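Progress report to the Bendedari fund, equipment line
Prepared by Liis Strazds, Katier household robotics project
Mar 1, 2019

Dear friends at Bendedari,

Thank you again for your patience over the winter, and for the kind note that came with the second payment. I promised you a proper account of where the equipment budget stands, so please put the kettle on, as I do tend to go on a bit!

In January we finished comparing the two arms on our shortlist, the Patrício and the Futov. Both can lift what we need. What we kept coming back to was the wrist, and how gently each one can press on something soft (a cushion, say) and then go straight to something hard. The Futov is better at this and also the dearer of the two, by 400 dollars an arm. We would like to buy 2 of them, and I'm hoping you will agree once you have read the attached quotes.

Meanwhile the cleaning recordings have been moving along nicely. We now have 123 of them, all done by hand in furnished rooms, and they have been a great help in deciding what to ask the suppliers for.
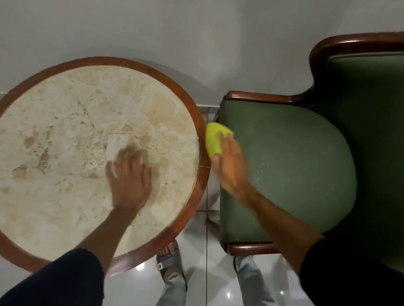

Sponge work on a green upholstered chair, beside a marble-topped table.

Tight spots between pieces of furniture have turned out to matter more than we had planned for, and I've asked both suppliers for the elbow clearance figures. Patrício answered the same afternoon, bless them. Futov has promised theirs with the final quote.

On the money side, we have 1000 dollars left in the line for grippers and spare pads. I would like to hold that back until the arms are here and we know how quickly the pads wear on fabric. The mounting stand is still unpriced, and I'm afraid I have no good news there yet, though the workshop at Katier has offered to build one if we pay for the steel.

What I need from you is a yes or no on the Futov pair, and your blessing to carry the gripper money over into the next period. Do call me if anything is unclear, I'm always glad to talk it through.

With warm thanks,
Liis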